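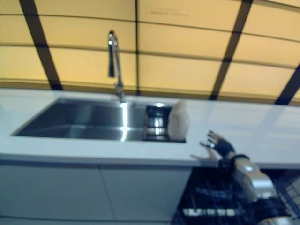

Speaker notes by Marit Caneo, kitchen planner, Hirano Kitchens
Talk: The sink first, then everything else
Room 417, May 13, 2024

Start with the sink on screen and leave it up for the first few minutes. White countertop, stainless steel set into it, tall gooseneck faucet. Most people in the room will have something close to this at home.

Point 1 - one big section, one small. The main basin takes most of the width. The smaller area on the right has a black wire basket for draining. Mention that this layout keeps the clean dishes near the water but off the counter. Ask who dries by hand and who lets things drip. Wait for the hands.

Point 2 - the faucet. It comes up behind the sink and curves over, and the spray head points down into the basin on the left. Talk about height. A stockpot has to fit under it. So does an oven tray, at an angle. Tell the Ruren story: 30 apartments, low spouts in every one, and the complaints started in November, as soon as people were making soup.

Point 3 - the basket. It gets used for cups and small bowls, and it fills up fast. Suggest emptying it before cooking starts. Lift it out to clean under it once a week. Black wire hides coffee stains but shows lime scale, so bring vinegar into the conversation if the water is hard.

Point 4 - the counter beside the sink. People plan the sink and forget the landing space. Give the measurements from the handout, page 2, and do not read them all out.

Skip the Plornetetti slides if we are running late. They are mostly about tile.

Questions I usually get:
Does brushed steel scratch? Yes. It shows less than on polished.
Is a pull-down head worth the money? For big pots, yes - ask them what they cook.

Handouts are in the box by the door. Collect the sign-up sheet before the break.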